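Home | Data | Methods | Releases | Contact

# Harb: product-level external cost data, release 2

Harb is a table of estimated external costs for consumer goods, expressed per unit sold. It covers environmental and labour costs that are not carried in the retail price. The table is maintained by the Drulleck data group and is intended for analysts who prepare cost comparisons, price labels or supplier reports.

Data frozen 15 January 2019. The next freeze is planned for May.

## Contents

- `costs.csv` — one row per product and cost category
- `products.csv` — product definitions, functional units and catalogue codes
- `factors.csv` — monetization factors with source notes
- `regions.csv` — region codes and currency conversion
- `CHANGES` — differences from release 1

The release covers 192 products in 43 product groups. Groups follow the Bestden catalogue, except that footwear and footwear components have been split. In release 1 they shared a functional unit, and this gave misleading results for insoles and other parts sold separately.

## Fields in costs.csv

`product_id` — joins to `products.csv`. Identifiers are stable between releases and are never reused.

`category` — one of: climate, water, land, air, waste, wage_gap, safety.

`stage` — material, manufacture, transport, use, disposal. The use stage is blank for products with no energy or water demand in use. Blank means not applicable; zero means estimated and found to be negligible.

`cost` — external cost per functional unit, in Canadian dollars, undiscounted.

`low`, `high` — bounds of the estimate. These are analyst ranges and should not be read as confidence intervals.

`grade` — A to D. Grade A requires supplier records at the manufacturing stage. Grade D is a sector average with no product-specific input.

## Method

Physical quantities (kilograms of emissions, litres of water, hours worked) are compiled first and are then multiplied by the factors in `factors.csv`. Climate costs use an abatement-cost factor of $100 per tonne of CO2 equivalent, held constant across regions. Water factors vary by catchment. The wage gap is the difference between wages paid and a local living wage, multiplied by labour hours per unit and floored at zero.

Transport distances are taken from the declared country of manufacture to a central warehouse. Where more than one country is declared, the longest route is used. The final leg to the customer's home is excluded.

Shared overheads such as warehouse heating and lighting are allocated by shelf area multiplied by days held. Allocation by mass was tested and dropped — it assigned almost nothing to light, bulky goods.

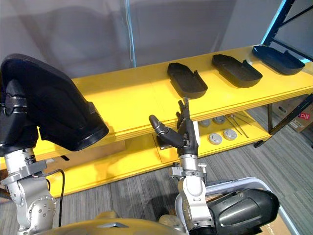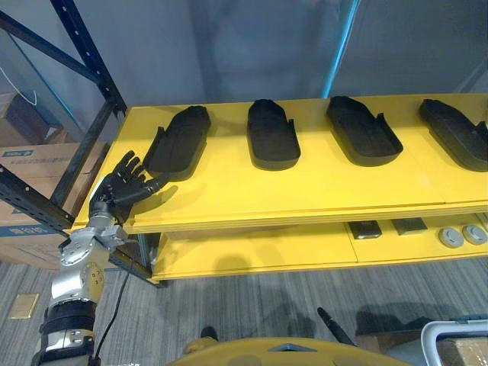

Packaging is counted with the product it encloses. Reusable crates and pallets are assigned a fixed service life of 60 trips. Users with their own trip records can replace this value in `factors.csv` and rerun the build script; no other file needs editing.

## Known limitations

1. Some 100 products have no grade A or B value at any stage. Totals for these should be used for screening only.
2. Safety costs rely on reported incidents. Under-reporting is likely and has not been corrected.
3. Categories are not fully independent. Adding `land` and `climate` for agricultural materials involves a small amount of double counting.
4. Biodiversity is covered only insofar as it is reflected in the land factors.
5. Disposal assumes municipal landfill in every region, including those with established recycling programs.

## Compatibility

Files are UTF-8, comma separated, with a header row. The column order matches the Plonus import template. Plonus truncates identifiers with trailing zeros if the column is read as numeric, so set `product_id` to text before importing.

Release 1 totals cannot be compared directly with release 2. The water factors were replaced and the default currency changed. A conversion column, `cost_r1`, is supplied in `products.csv` for products present in both.

## Corrections

Send corrections with the `product_id`, the stage affected and a supporting document. Changes to factors are held for the next release; arithmetic errors are fixed in place and listed in `CHANGES`.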